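Budget thread for the second bench at Zerndale. We have until the end of February to get the order in, so I'm posting the numbers as I go.

1/ The job we're costing is bagged produce, two arms, one bag, one tie. Soft plastic and round fruit are what we'd be paying for, so that's what quotes get judged on. 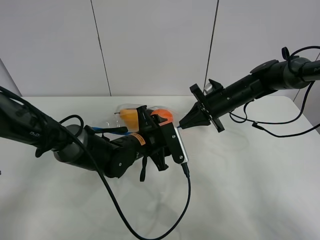
Rebecca Caruso: Are you pricing the arms alone or with grippers and cabling? Our Lirent quote looked cheap until the extras arrived.

2/ With everything, Rebecca. Grippers, mounts, cables and freight are on one line now. Spare fingers for the pair come to $3,066 from Orlandini, before tax.

3/ Fikine wants a 12-month service plan on each arm. I've asked for it as a separate item so we can drop it in year two.

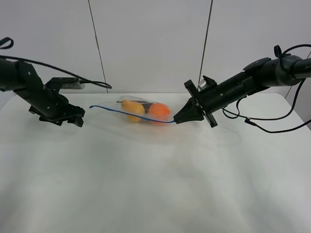
The other cost is hours. I'm allowing around 5 weeks of one technician's time for set-up, and that comes out of labour, not capital.

4/ Cameras. I've budgeted one per wrist plus a fixed one beside the bench. Lens choice is still open, and close focus matters more to us than resolution.
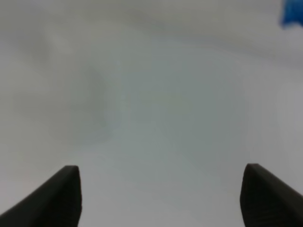 Wrist view, gripper open.

5/ Consumables are small: bags, ties, fruit, a cloth for the table. I still gave them their own line, as last year they ended up in petty cash and couldn't be traced.
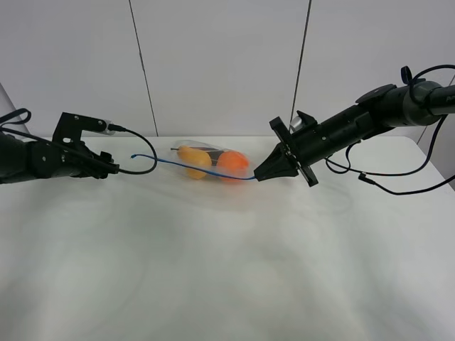 6/ Still to come: the revised Lirent quote and an electrician's price for the extra circuit. I'll post both when they're in.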